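Adstead workshop puts the washstand back in the spotlight
2023-04-29

If you have ever put off scrubbing the bathroom sink until company was at the door, the new home care room in Adstead is for you! The Gander Household Workshop opened its practice space this week, and the first thing on the schedule is a humble one: how to clean a sink cabinet properly, from the basin down to the floor it stands on.

The room is set up the way a lot of people live, with a marble-patterned sink cabinet against a white wall, soap and lotion style pump bottles along the back ledge, a cup in the basin, and big clear water jugs with red caps lined up beside it. A yellow brush does most of the work. Everything is in easy reach, and there's enough open floor in front to get down low and go after the cabinet front, a spot most of us skip.

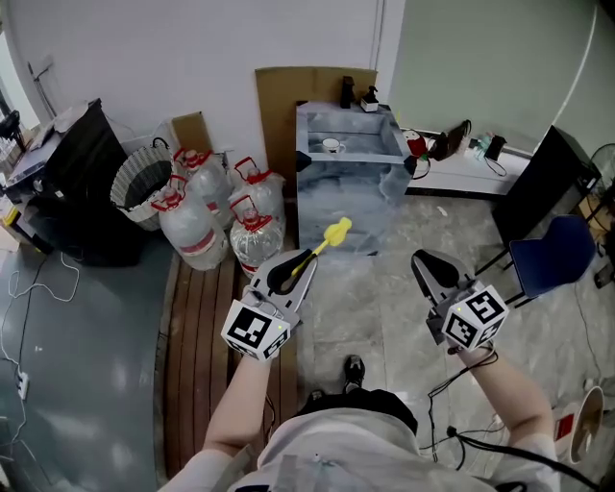
Mehwish Rind, who runs the workshop, is a big believer in starting at the top. Clear the ledge first, she tells people, then lift out whatever has been left in the basin, then scrub in small circles and save the cabinet doors and sides for last. Grime runs downhill, so anyone who begins with the front ends up doing it twice (guilty!). She also likes a separate brush for the floor, hung somewhere it can't wander back to the sink.

"People come in thinking they need a cupboard full of products," Rind said. "I'd be happy if they went home with one good brush and ten spare minutes."

Marbled finishes get a session of their own, and it's a fun one. A busy gray-and-white pattern hides soap film beautifully, right up until the light hits it from the side. Rind has people crouch down and look across the surface before they decide it's clean, and then wipe with a damp cloth and look again. Pump bottles come up too. The ring under a soap bottle is easy to miss for weeks, and it takes a few seconds to wipe if you catch it early.

The sessions are free, with 50 places in the first round, and they went fast. The room itself was paid for with $3,228 raised at neighborhood sales over the winter, of which $3,151 has been spent so far on fittings and supplies. What's left will go toward more cloths and a second set of brushes.

A printed guide called Grasso, named for the street where the group first met, goes home with everyone who takes part. It covers sinks, tile, and the awkward gap between a cabinet and the wall, and 1,000 copies have been ordered. A short video version is being put together under the name Gendideo, and Rind hopes to have it ready for the next round in July. Kitchen sinks are up after that, and the sign-up sheet is already on the door.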